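Contents Previous Chapter Next Chapter Glossary Index

Chapter 5
Preparing a Shared Workspace

Most injuries and spoiled trials around small robot arms come from the bench, and the arm itself is seldom at fault. A loose cable, a tool left within reach, or a cover that slides can stop a day's work. This chapter sets out the rules for laying out a bench before power is applied and for keeping it in order afterward.

You will learn how to mark the reach of each arm, how to secure soft work surfaces, and how to fill in the Semple checklist used in the exercises. Readers who skipped Chapter 3 should go back for the terms "reach" and "keep-out strip." In our exercises the strip is 300 mm wide.

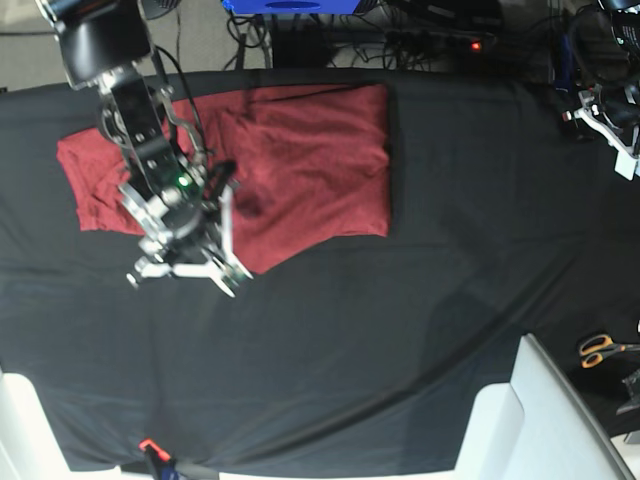

Soft goods need stricter bench rules than rigid parts. A gripper working close to a towel can catch the cover under it as well, and a cover that moves takes the work with it. Fix the cover before the first trial, as with the small orange clamp at the edge of the black cloth. Then check what else lies near the cover. Scissors beside the cloth are a hand tool and go on line 5 of the checklist, with their place written down. Cables and power strips on the floor go on the next line.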